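Call for Participants: The Irkness Neighborhood Recipe Project

Posted 10/28/19

Do you have a dish that everybody asks you to bring? A soup your grandmother never wrote down? A pickle recipe taped to the inside of a cupboard door? Then please come and cook with us!

We are looking for 31 home cooks from Irkness and the streets on the Clegg side of the river to take part in a winter of kitchen evenings, recipe testing and storytelling. At the end of it we'll print a real book, with a spine and an index and everything, and each of you will be in it.

The idea came out of the Nornum library's old community cookbook, which has 649 recipes in it and hardly any instructions. "Bake until done." "Add flour as needed." We love that book, and we've cooked a lot of odd cakes from it. But so much of what people in this neighborhood eat now isn't in there, and the recipes that are deserve a second look from people who grew up with them.

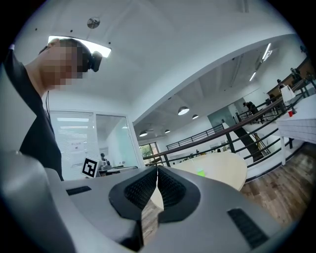 So who are we hoping to hear from? Anybody who cooks at home. You don't need training, and you don't need to be good at measuring (we'll lend you a scale and sit with you while you work it out). We'd especially like to hear from people who make drinks, preserves, flatbreads and anything for a holiday, as last year's sign-ups gave us a great many casseroles and very little else. Teenagers are welcome from 15 up, with a signed form from a parent or guardian.

What you'd be doing

You'd come to seven evening sessions at the Lornovcombe kitchen, starting in November. At the first one we eat together and talk through what each person wants to bring. After that you cook your dish at least twice, once your own way and once from your own written recipe – that second time is where all the surprises are! Then you swap recipes with another cook and make theirs. You'll also sit down for one recorded conversation about where the dish comes from, and you get to read your pages before anything goes to the printer.

Please be ready to spend an hour or so a week on notes at home. If you'd rather talk than write, tell us and we'll type while you talk.

What you get

All ingredients are paid for, up to the limit we agree on with you for your dish. Bus fare to and from sessions is covered. You'll receive four copies of the finished book, and you keep the rights to your recipe, so you can sell it, publish it or put it on a T-shirt later. We're printing 2,000 copies, and any money left after costs goes into next year's kitchen evenings.

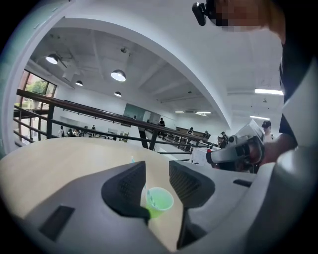
Odette Marchbanks
Project Coordinator and Recipe Editor

A few practical things. The kitchen has step-free access and two lower counters, and there's a quiet room next door if you need a break. Children can come along to the first and last sessions. We label every dish for common allergens, but we can't promise a nut-free kitchen, so please think about that before you apply. Sessions are held in English; if you'd be more at home in another language, say so in your application and we'll look for an interpreter.

How to apply

Send us a short note with your name, the best way to reach you, the dish you'd like to work on and a few lines about who you make it for. A voice message is fine, and so is a paper note left in the box at the Lornovcombe front desk. No photos of the food, please – we want to hear you tell us about it first.

We'll reply to everyone before the end of November, including people we can't fit in this time. If you applied last year and missed out, please apply again, and mention it in your note so we can move you up the list.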